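Keeping a paper notebook for the allotment

I have kept a garden notebook for four seasons now, and a few people have asked what goes in it. Not much, is the short answer. I write down what I sowed, which bed it went in, and what the weather was doing. If I remember, I write down when I picked the first of something.

The first one was a mess. I put everything on one page per month, so by September I had to read back through all of it to find out when the beans went in. The second year I gave each bed its own page and that worked a lot better. Sanne Van Loon, who has the plot next to mine, uses index cards. I tried them and lost half.

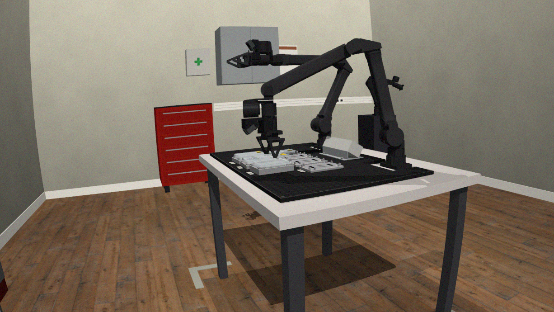

Beans are the crop I get the most use out of writing down. Two years ago I sowed them too early and the cold got nearly all of them. I would have done the same thing the next spring if I hadn't found the note. It said "wait, you idiot" and was underlined. This year I waited and sowed 15 along the fence. All but two came up.

Squash is harder to keep track of. The labels fade and the seedlings look alike. I grew a pale one from seed that Emese Juhász gave me, and she only knew it by the name of the village her aunt got it from, Lepik. So that is what it is called in the notebook. It stores well. I was still eating them in early spring, though the last one had gone stringy.

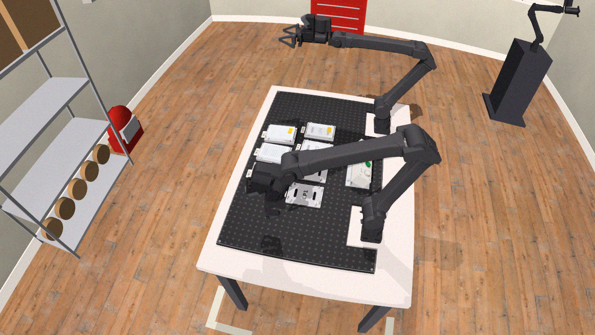

I don't write much about soil. I dig in compost in the fall and leave it alone. Roscoe Achterberg tests his every year and has a chart on his shed door. His leeks are better than mine, but they were better before the chart too.

Watering I do write down, mostly in dry spells. The tap at the Ranham end has low pressure in the evening, so I go early. Last summer I skipped a week for a family visit and the lettuce bolted. There is a page for that bed with one word on it.

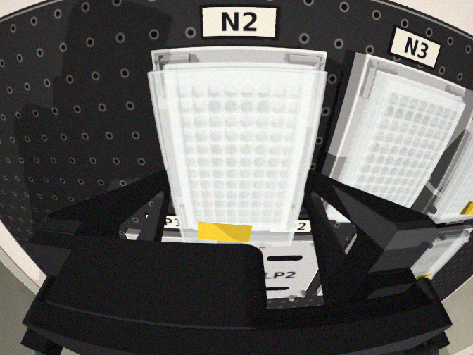 The notebook itself is the cheap kind with a stitched spine. Spiral ones catch on my coat pocket. I use a pencil. Ink ran the one time I left it out on the bench overnight, and I lost most of the tomato page, including which variety split and which one didn't. I am growing both again to find out.

I keep the seed packets in a tin with the old notebooks. When a packet is empty I tape it to the page for that bed. It makes the book fat, but I don't have to copy out the spacing. 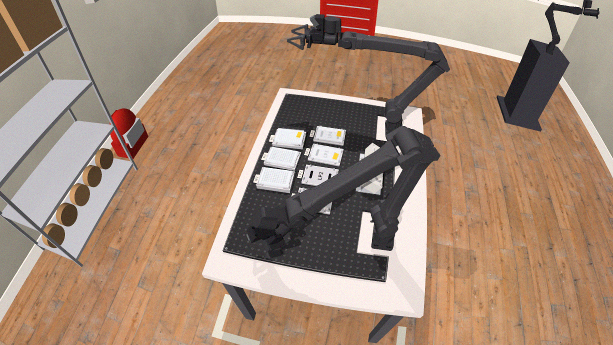 No. 15

Next job is the garlic. The leaves are yellow about halfway up, and my note from last year says I left it too long and the heads came apart in the ground. I'll lift one at the end of the row and see. The onions can stay where they are for now.

Gebhard Bühler has offered me his spare leek seedlings again. I have said yes, and they will go in where the garlic was.

Posted 2020-06-27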